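# Rullura: a review after one winter of use

I work alone on pick and place problems, and most of my working time goes into simulation before anything touches a real arm. In January I moved my tasks from my own collection of scripts to Rullura, a planning and scene tool for single-arm manipulation. I have now used it long enough to have an opinion, and I want to write it down while I still remember what was difficult in the beginning.

My background matters for this review, so I will say it. I know control well, planning fairly well, and perception only as much as I need. If you come from computer vision, you will maybe find my complaints about the camera part too mild.

## Installing

The install took me one evening. The package brings its own physics, its own renderer and a planner called Prulline, which you can also get alone. I had one problem with a graphics driver. The error message named the wrong library, and I lost two hours on it. The guide describes this case, but in a section about something else. I suggest that you read the whole guide once before you start. It is short.

## Scenes

Rullura comes with 106 ready scenes, divided into kitchen, workshop, bathroom and storage. They are meant as a starting point, and you can change the stone, the walls, the light and the loose objects from one text file. I like this file very much. It is plain, it has comments, and when I make a spelling mistake the tool tells me the line.

The scenes are not tidy, and for me this is a good quality. Objects stand on things where they would not stand in a clean laboratory. My old scripts always had one box on one table, and my planner became very good at one box on one table. In the bathroom scene that I use most, the arm has its own pedestal beside a toilet and must work on the lid of the tank, where the free space is small and the height is unusual.

## The wrist view

For each arm you can attach a view near the gripper, and the tool renders it together with the joint values. I use this view more than any other. It shows at once if the approach line is wrong, long before the numbers show it.
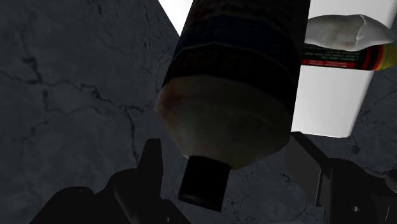

*Wrist view in Rullura: a bottle, cap down, between the open fingers.*

Large objects are a good test for a wrist view. When a bottle covers so much of the picture, a simple pose estimator has very little edge to work with, and the estimate begins to jump. Rullura gives you the true pose next to the estimated one, so you can draw the error over time in the same window. I found a mistake in my own filter in this way. It was a sign error in the rotation, and it had been in my code for a long time.

Dark grippers against dark stone are also hard. I had to raise the light in several scenes before my segmentation gave a stable result. You can do this with one value, but I would prefer a warning when the contrast is very low. A beginner will believe that the model is bad, when the light is the reason.

## Planning with Prulline

Prulline is a sampling planner with a smoothing step after it. It is not the fastest that I have used. On my machine it needs about 300 milliseconds for a normal reach in the bathroom scene, and clearly more when the goal is close to a wall. For my work this is acceptable. I plan once and then I follow the path with my own controller.

What I value is how it fails. When there is no path, it gives back the last valid joint position and a list of the pairs that collide. Before, I got only the word "failed", and then I moved the goal by a centimeter and tried again, many times. Now I read the list, and usually I see that the tool is touching the object it should pick up. Then I change the allowed contacts and continue.

The smoothing step is the weak part. With default settings it cuts corners near thin objects. You must set the safety distance for every object by hand if the object is narrow, and in version 6 the setting has a name which does not explain itself. I wrote it on paper and put it next to my screen.

## The outside view

There is also a free camera, which you can fix anywhere in the scene. I recommend to save two or three positions for each task. The wrist view is good for the last part of the motion, but it does not tell you what the elbow is doing or how close the tool is to a hard surface.
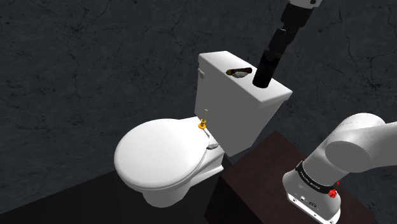
**Can I use my own controller and keep only the scenes?**

You can, and this is how I work most of the time. Rullura accepts joint targets through a small socket interface, and the planner can be switched off in the settings file.

The interface has one limit. It does not send contact forces in the same message as the joint values, so you must match the two by their time stamps. It costs perhaps twenty lines of code, and I think it should be part of the tool.

## Logging and replay

Every run is saved with the random seed, and a replay gave me the same motion each time I tried it. The log files are large. I filled a small disk in a week and had to write a script which deletes the old runs. The replay window is slow to open, but when it is open you can move through the run smoothly, forward and back.

I also tried to export a run to Torvik, which I use for making plots. The joint data came through well. The object poses arrived with a different order of the quaternion, and I corrected this by hand.

## Documentation and help

The documentation is written in a clear way, and I could follow it without a dictionary. The chapters on perception are thinner than the others. I wrote to the support address in Cerkavdale with 23 questions during the winter, and the answers were polite and usually correct. One answer sent me to a page that does not exist anymore.

## Would I keep it

I will renew my license for another year. I would recommend Rullura to a person who writes control or planning code and who is tired of building scenes. For a person who mainly trains vision models, I would say to try the free version first and to look carefully at the light settings.

My wishes for the next version are a better name for the safety distance, contact forces in the main message, and smaller logs. I have sent these to support also.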